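What the cleaning schedule changed for us
2023-07-24

I work at a small gym, and in January the owner, Peadar Moriarty, bought a system called Fultivow. It reads the door counter and the sensors on the machines, and then it sends a list of jobs to our phones. Before, we had a paper sheet behind the desk and each person decided the order. Now the order is decided already when I arrive.

The hands are still ours. A bench does not wipe itself, and the padded parts need somebody who looks closely at them.

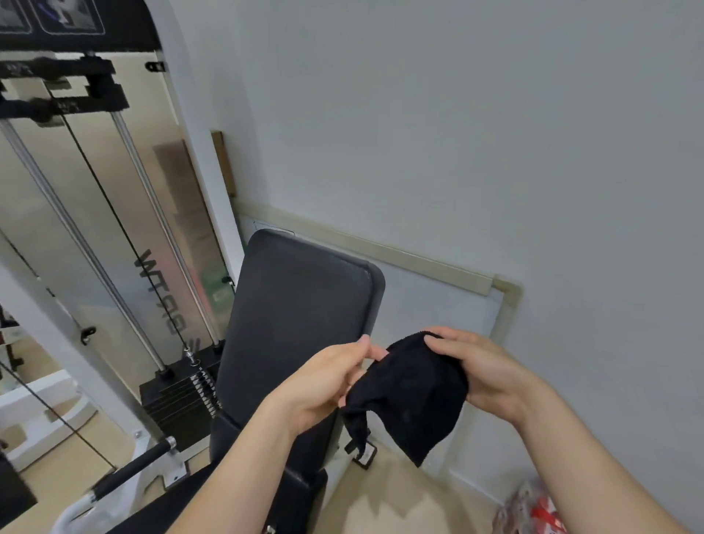 Filed under: Work and machines

At the start I did not like it. My phone made a sound every 12 minutes, also when I was talking with a member. Chiến Vũ, who has worked here longer than me, switched off his sound on the second day and got a warning by email. We asked Peadar for a meeting and he changed it, so now the jobs come in groups of 6 and we can choose inside the group.

Some things are better. I don't argue any more with the evening shift about who forgot the cable machines. Also the quiet hours are really quiet, and I have time to learn the maintenance work from Liam Ó Dálaigh. But I lost four hours a week in the roster – the program calculated that mornings need one person less. For me this is a real amount of money.

The program also does not know when a seat has a scuff or a cable feels rough. I write it in the notes, and I would like to know who reads them.

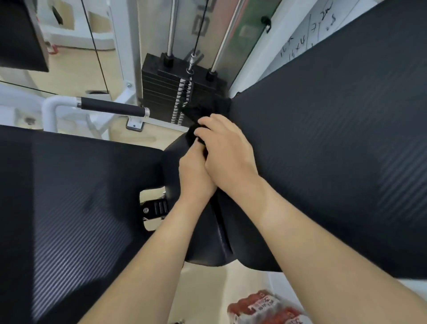 What I asked for

I asked that the notes go to a person, and that the roster is shown 28 days before. The first one we have now. For the second I am still waiting.

14 shares | 3 comments

Recent posts
My first winter in the early shift
Learning to change a cable
A visit to Drillura
Why I still keep a paper notebook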